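Protokoll Störungsrunde Greifer, 27. Oktober 2020
Ort: Besprechungsecke bei Dadeck, zugeschaltet: Drutier und Margaritis
Protokoll: ich, wie fast immer

Einziges Thema ist die Spindaufgabe, also das Öffnen und Schließen der Türen mit den Handgreifern. Zum Einstieg, damit auch Margaritis weiß, wovon wir reden: 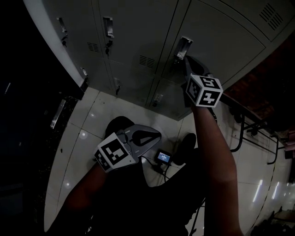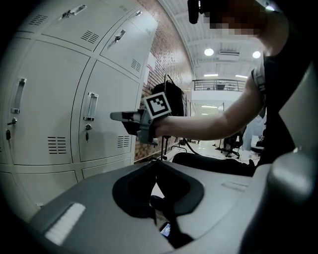
Handgreifer im Einsatz an den Metallspinden

TOP 1 – Was war los?
Bei Durchgang 11 ist der rechte Greifer beim Ziehen zugeblieben. Der Abzug war schon losgelassen, die Backen hielten den Türgriff trotzdem fest, und beim Rückwärtsgehen gab es einen ordentlichen Ruck im Handgelenk. Verletzt ist niemand, zum Glück! Der Durchgang wurde abgebrochen. Im Jirilby-Log steht dazu nur »Position nicht erreicht«, und das 12 Sekunden lang. Ein Warnton kam nicht, darüber habe ich mich ziemlich aufgeregt (steht jetzt auch im Protokoll).

TOP 2 – Ursache
Drutier tippt auf die Rückstellfeder, die sei seit Juli nicht getauscht worden. Ich glaube eher an die Software, der linke Greifer hat nämlich eine gleich alte Feder und läuft brav weiter. Wir haben eine Weile hin und her diskutiert und sind uns nicht einig geworden. Margaritis hat sich die Logs der 94 Durchgänge angesehen und die Meldung in 10 davon gefunden, meistens allerdings ganz kurz. Die hat bei uns schlicht keiner gelesen, mich eingeschlossen.

TOP 3 – Kabel
Kam spontan dazu: Beim Vorfall wäre ich beim Rückwärtsgehen fast auf ein Kabel getreten. Kabel kommen ab sofort an den Körper oder werden festgeklebt. Drutier findet Klebeband auf den Fliesen hässlich – ist notiert.

TOP 4 – Wie weiter?
Der rechte Greifer bleibt gesperrt, bis die Feder raus und geprüft ist (macht Drutier). Dadeck baut einen Warnton ein, der nach einer Sekunde losgeht. Bis dahin ziehen wir nur im Stehen, mit lockerem Arm und ohne Schritt zurück. Wer die Meldung im Log sieht, bricht ab und sagt Bescheid, auch wenn sie gleich wieder weg ist.

Offen: ob die betroffenen Durchgänge wiederholt werden. Margaritis möchte das gern, ich habe mich enthalten. Nächste Runde, sobald der Befund zur Feder vorliegt.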